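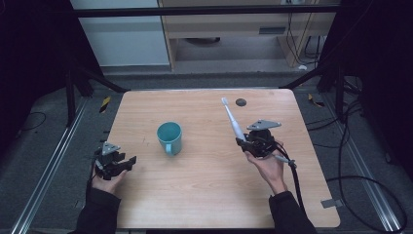 Urkodel Hand-Held Gripper Pair

Search the catalog
Enter a part name or number
Go
No recent searches

The Urkodel pair is two grippers you hold in your own hands, one left and one right, for recording the examples your learning system will study later. You pick things up with them, turn them, hand them from one side to the other and put them down, and the recording keeps track of where both grippers went and how far the fingers were open the whole time. We have been making them at our shop in Drimulville long enough to have opinions about toothbrushes, mugs, zippers, egg cartons and every kind of jar lid, and we're always glad to talk about any of it if you call.

Most of our customers come to us after a spell of driving a robot arm around with a joystick or a second arm. There is nothing wrong with that, and we sell parts to people who do it all day long. But a person with a gripper in each hand works at something much closer to their natural speed, and they feel it through their fingers when a handle catches or a brush starts to roll. A new person can usually be making decent recordings before lunch – and the tired ones still make decent recordings after it, provided somebody lets them sit down now and then.

What comes in the case

One left gripper and one right gripper, black, with matching fingers. The fingers are angled, so you can come in low over a tabletop and still keep your knuckles off it.

Two gray triangular marker plates, already fastened to the tops of the grippers. The plates are metal and they're meant to stay where we put them. Please don't lift a gripper by its plate! We know it looks like a handle. A plate that has been nudged even slightly will give you recordings that look fine on the day and line up with nothing a week later.

Two black cables with gray connectors, one for each gripper, and a spare.

A set of replacement finger pads, the little wrench that fits the pad screws, and a printed setup sheet which Ladan Nazari rewrites every time a customer asks her something the old one didn't cover.

The markers themselves are sold separately, as the right ones depend on the tracking cameras you already own. Tell us which cameras you have when you order and we'll drill the plates to suit.

Numbers people ask for

Recordings on one set of finger pads: 500 is what we plan on with ordinary household things. Rough pottery and anything gritty will wear them sooner.
Longest single recording: 15 minutes, after which it closes the file and you start another.
Weight of each gripper: 258 grams with the plate on and the cable off.
Widest opening of the fingers: 52 millimeters.

That last figure deserves a bit of thought before you buy. It will take a toothbrush, a spoon, a marker pen, the handle or the rim of most mugs, and a folded washcloth. It won't go around the body of a big mug, and we'd sooner you knew that now. If your task list is mostly wide things, ask us about the long fingers, which we make up to order and which take a little getting used to.

Setting up a table

You can use the pair on any table your cameras can see. A lot of people end up putting theirs inside a metal frame, with black curtain on the sides, and we're fond of that arrangement ourselves. Dark fabric keeps window light and shiny surfaces out of the tracking, and it also stops people in the next room from waving at whoever is recording (this happens more than you would think). We sell the Fekete frame for this, in black, with crossbars and corner struts. The Fekete has a page of its own, so I won't go on about it.

Some things worth doing on the first day:

Leave yourself a clear patch in front of where you stand. Both hands start low over the near side of the table, and if there is a pile of next week's objects in the way your starting positions will wander.

Run the cable back along your forearm so it drops away behind you. A loop of velcro at the wrist is plenty. If it hangs in front it will find the handle of the mug, sooner or later, and take it along.

Wear plain dark sleeves. Black is good. Cuffs with buttons can hide a marker or snag on a finger.

Mark the floor where the table legs go, or use a strip of hazard tape near the corners, so that the table can be put back after cleaning. Keep loose cable off the patch of floor where you stand.

Check the plates against the cameras each morning with the short check on the setup sheet. Do it again if anyone drops a gripper.

Choosing the work

We get asked nearly every day what to record first. Our answer is something with two objects and an obvious finish. A toothbrush and a mug is the one we use for training new people, and we have a real affection for it. The right gripper takes the brush, the left steadies the mug if it needs steadying, and the brush goes in, head up. Everyone understands when it's done and there's no arguing about it afterward.

It's harder than it sounds, too, and that makes it worth recording. A toothbrush is long and light and doesn't want to stay at the angle you gave it. If you take it near the end, the head swings. If you take it in the middle, you may have too little left to reach down into the mug. An electric one has a fat heavy handle and a thin neck, so the balance is different again and the place where you hold it matters a good deal more. Let people try several grips and keep all of them that end well. A learning system that has only ever seen one neat grip will be lost as soon as the brush is lying the other way around.

Move the mug between recordings. Turn the handle toward the person, away from the person, off to one side. Swap the mug for another color if you have one. Pendo Sang, who trains our customers' crews, asks them to change one thing before every recording and two things after a break, and it has saved her a great deal of nagging.

Keep the fumbles as well! Put them in a folder of their own with a word or two about what went wrong. A brush that slips and gets caught by the other gripper is a lovely thing to have, and you will never manage to act one out on purpose.

Please also tell your people to slow down slightly at the moment the fingers close. Full speed everywhere else is fine. The fingers are recorded as often as the positions are, but a quick snap shut gives you only a few readings at the one point you care about the most.

What you get out of it

Each recording is saved as a folder with the path of the left gripper, the path of the right gripper, the finger openings, and whatever your cameras saw, all on one clock. The files are plain and the layout is written out in the manual. The Vistlow viewer plays them back side by side so you can throw out the bad ones without opening anything else. It comes with the pair, and you may put it on as many computers as you like.

The pair doesn't teach the robot anything by itself, of course. You will need your own training setup, and you'll want fingers on the robot that match the ones in your hands as closely as you can manage. We sell the same fingers with a flat mounting base for that very reason. Send us a drawing of your robot's wrist and we'll tell you whether it fits.

Care and repairs

Wipe the pads with a damp cloth and let them dry before you close the case. Don't oil the fingers. If one side starts to feel stiffer than the other, send both back together and we'll set them to match – people get used to a mismatched pair without noticing, and then it shows up in the recordings as an odd little hitch on one side. Repairs are done here in Drimulville, by the same bench that built them, and you'll get a note back saying what was wrong.

Ordering

The pair is sold as a pair. We can supply a single gripper as a replacement if you give us the number inside the lid of your case. Call or write with the name of your cameras, the hand size of the people who will be using the grippers (small, medium or large straps), and whether you'd like the plates drilled.

Reader comments

Thaddeus Ferreira
2018-08-03
We've had ours since May and they've held up well. I'd second the bit about the cable. We used masking tape at the wrist for a while and it left gunk on everybody's sleeves, so get the velcro. Do the small straps come in the case or do I have to ask for them?

Ladan Nazari
Hello Thaddeus, the case has medium straps unless you ask. I'll put a small set in the mail for you, no charge.

Idrisa Mussa
Can the left one be used alone? Most of our list is one-handed, opening drawers and so on.

Ladan Nazari
Yes, it can. Choose "one side" in the viewer settings and the other path is left out of the folder. Rest the spare gripper somewhere the cameras can't see its plate.

Jaime Gouveia
We did almost 500 recordings on the first pads, mostly cutlery and brushes, then moved to stoneware bowls and went through the next set much faster. Would love a tougher pad even if it grips a bit less. Also the wrench is tiny and I have lost it twice.

Pendo Sang
Jaime, a harder pad is on the bench now and I've been trying it on flowerpots. Write to me and I'll send you a set to test, and a wrench.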